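Five Hours in the Dark with Ovina

I should confess up front that I nearly didn't go. Slow cinema and I have a patchy history (I once slept through the middle third of a film about a lighthouse and still argued about it at dinner), and when a friend offered me a spare ticket to Ovina my first question was how long it ran. Five hours, she said, with two intervals. My second question was whether there'd be soup.

There was soup! The Jodberg is that kind of theatre. It has 700 seats, a balcony that creaks whenever anybody reaches for their scarf, and a lobby bar that takes its catering very seriously when it knows you're in for the long haul. I had the pea and ham, took a spare bun in my coat pocket, and found my spot in row four beside a man who'd brought his own cushion. I envied that cushion by the second hour.

Ovina is the debut of Malou Gunnlaugsson, and it follows one family of sheep farmers through one bad winter. The mother wants to sell. The eldest son wants to stay, or says he does, and the neighbour, Lauritsen, keeps turning up at the kitchen door with an offer that gets a little smaller each time. On paper that's the whole plot. I've had dentist appointments with more incident.

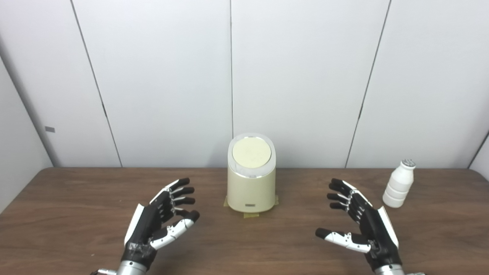
The kitchen scenes

What got me was the kitchen. Most of the first two hours happens around one stove, and Gunnlaugsson lets people talk the way families talk, over each other and about the wrong thing. There's a long argument about a borrowed trailer that is so plainly about the dead father that I wanted to get up and put the kettle on for them.

Leif Þrastardóttir plays the mother, and I'd happily have watched another hour of her peeling potatoes. She has a way of hearing bad news with her back turned, where you only get her shoulders, and the whole balcony stopped creaking. The son is less interesting, I'm afraid. He broods well in a parka but he's given one note to play and he plays it right through to the thaw.

After the second interval

The last stretch is where people will start to disagree. The family drives the flock down to the coast, the talking stops almost completely, and the score (drones and a very sad accordion, credited to a duo called Runirix) does more of the work than I'd like. I looked at my watch twice. My neighbour was asleep on his cushion. Then comes the auction, which I won't spoil, and I was sitting forward with half a bun in my hand, forgetting to chew.

Could it lose forty minutes? Sure, and I'd take most of them out of the drive. But I walked home the long way afterward, and I've been a bit short with anyone who asks me to sum it up.

Ovina is back at the Jodberg for a second run in October. Get an aisle seat, and go easy on the soup.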